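August 13, 2022

I meant to write last night but fell asleep with the lamp on, so this is a morning entry with coffee, and there is laundry in it, because there has been laundry in everything this week. Isla left yesterday after her four nights in the back room, and a guest in August means towels, and more towels, and the good pillowcases she insisted she didn't need. I was so glad to have her. The place feels too big this morning.

I have gone over to the white basket with the little square holes. Marion Chisholm talked me into it back in June — she says the deep ones only encourage you to let things pile up — and I have to admit she was right. A shallow one fills up fast, and then you have to deal with it.
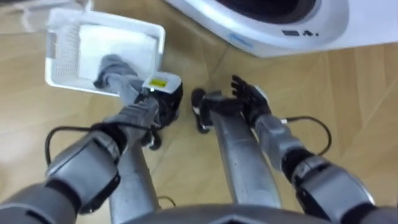
White basket, one folded cloth, washer in the corner.

I like a cloth folded flat and square, the way my mother did hers. She would have had something to say about my doing the wash on a parquet floor, too. I went over it with the Gretley polish after Isla's taxi came, all those slanting honey-colored boards, and it took me most of the afternoon with the radio on and a long stop in the middle for a plum. 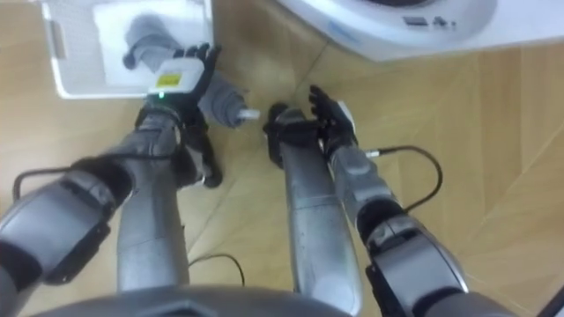 Gray things are what I have the most trouble with. They go in with the whites by accident, or they get left out of everything and wait for days, and then I find them when the door is already shut. Themba telephoned while I was sorting and we talked for so long about his knee and his tomatoes that I forgot which pile was which and had to begin again. I didn't mind a bit!

Still, having the two machines one on top of the other is a blessing. My back remembers the old arrangement very well.
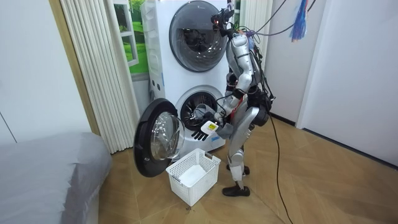

Evening

Sheets done and put away. Ismael came by with bread and stayed for soup, and we sat at the window until it got dark. I must write to Isla tomorrow and ask whether she wants her blue scarf mailed — it was behind the bedroom door all along.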